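Workshop notebook, lettering and print
11 June 2020

Continued with the reprint of Jestero. The scans for the second chapter came back from Graleck and they are better than the first delivery. The blacks are solid again and the paper tone is almost gone. On the old files we could see the grain of the newsprint in every sky, and when I removed it with the curves I also lost the thin hatching on the faces. Now the hatching stays. I put the old files in the folder "do not use", please leave them there until the chapter is approved.

The chapter has 26 pages. In the original magazine it was printed in two parts, and the second part began with a recap panel that we do not need in a book. Chalerm wants to keep it. His argument is that the recap is drawn new, it is not a copy of an older panel, and the face of the captain is different there (older, more tired). I looked at it again and I agree with him about the drawing. But the reader will turn the page and get told what he read one minute before. My proposal is to move it to the back of the book with the covers. Chalerm will think about it.

Lettering. The original letters were done by hand directly on the board, in Thai, and the balloons are tall and narrow. English wants wide balloons. This is the same problem as in the first chapter and I have still no general solution, only small ones. What I tried today:

Breaking the long sentences over two balloons. Works when there is space above the head. On the harbour pages there is no space, the masts are everywhere.

Point size down by half a point. I can accept it for whispering and for the radio voice. For normal talking it looks like the people are afraid.

Asking the translator for a shorter line. Usually the best. She gave me "Then row." for a line which in my draft had eleven words, and the page got stronger with it.

Redrawing the balloon border. I did it in three places and I do not like to do it more. The artist drew the tails with a brush and mine are visibly from a pen. If we continue with this, someone with a better hand than me should make the tails. 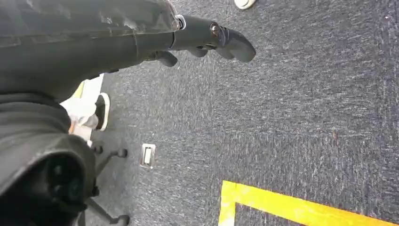

Why do we not use a ready comic font for the whole book?

We tested two, and the letters were too regular beside the brush line. The custom font was made from the English notes which the artist wrote in the margins of his boards, so it has his own slope and his own R. Each common letter has three versions and the script changes them, so that a double letter never shows the same shape twice.

The script still has a mistake with capital I. The I with bars should be only for the pronoun, and the plain I for inside the words. At the beginning of a balloon it takes the wrong one, when the balloon starts with a quotation mark. I corrected by hand on the page with the letter from the mother, but it must be repaired in the script or we will correct it by hand until the last chapter.

Sound effects. We decided in January to leave them in Thai and to put a small translation next to them, and I was in favour of it. Now I am less sure for the storm pages. There are so many effects that the small English words make a kind of dust over the drawing. I printed the big spread in two ways, one with all the small words and one with only the first of each kind translated (the reader learns it once and then recognises the shape). The second is much calmer. My only doubt is the sound of the rope, which looks very near to the sound of the sail if you do not read Thai. Both proofs are on the wall next to the light table, write your opinion on the edge in pencil.

Colour pages. The chapter opens with a few pages in two colours, black and a red which has gone orange in all the copies we could find. The question is what red it was. Chalerm found a copy that was kept closed in a box, and inside, near the spine, the red is deeper and a little bit to the blue side. We measured there and took that as the target. On the Destov proofing paper it came out too clean, like an advertisement. On the uncoated stock it is right, or at least I believe it is right. I would like that somebody else looks at it in daylight before I write the value in the specification. My eyes were tired from the balloons.

Trapping: keep it very small. The original register was bad, on some pages the red of the scarf is a full line beside the scarf. We do not imitate this and we do not repair it so much that it becomes sterile. For the cover of the chapter I moved the red back under the line. For the market page I left it, the shift gives some movement to the crowd and I think a reader who knows the magazine would miss it. 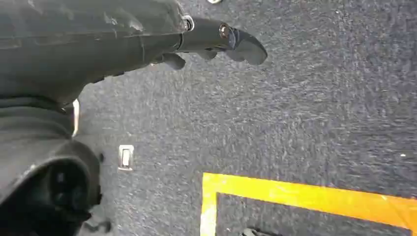 Algirdas Baranauskienė
Lettering and pre-press

Notes on the story, for the back cover text. I was asked to write a few lines and I am slow with such things, so I put here what I noticed during the work and somebody can make good sentences from it.

Everyone speaks about Jestero as an adventure at sea, but in this chapter there is very little adventure. The ship leaves the harbour only in the last part. Before that it is mostly people who try to borrow money. The scene with the captain and his brother-in-law goes over four pages, they sit at a table, and the artist never repeats an angle. When you letter a scene like this you see how well he planned the silence. There are panels where I was sure a balloon was missing. I checked them against the magazine and nothing is missing.

The girl from the rope shop is my favourite. She speaks little and her balloons are always placed low, near the bottom of the panel, so you read her after you have looked at everything else. I first put two of them higher to win space and the jokes died. Moved back.

The storm I find a bit too long, if I may say so. It is very beautiful and nothing is decided in it. Perhaps in a monthly magazine it was a pleasure to have a whole part of only weather.

Chalerm asks that the back text mentions the Thaweesak stories, the short ones which the artist did before. I am against it for this volume. They are not in print and the reader will only be annoyed that he cannot get them. We could put them in the afterword where there is room to explain.

Practical things:

The archive number for this chapter's boards is 3,417. Use it in all file names, also for the proofs.

Page 5 has a scratch through the captain's hand. It is on the board and not on the scanner glass, I checked. To be retouched, but leave the white correction paint around the fingers visible.

Page 28 in the book numbering is now blank, if the recap moves to the back. Better to use it for the map than to have a white page in front of the harbour.

Ink for the two-colour test is nearly finished, one more proof and then we must order.

Next I do the balloons for the rope shop and send the script problem with the capital I to Chalerm, with the page where it happens.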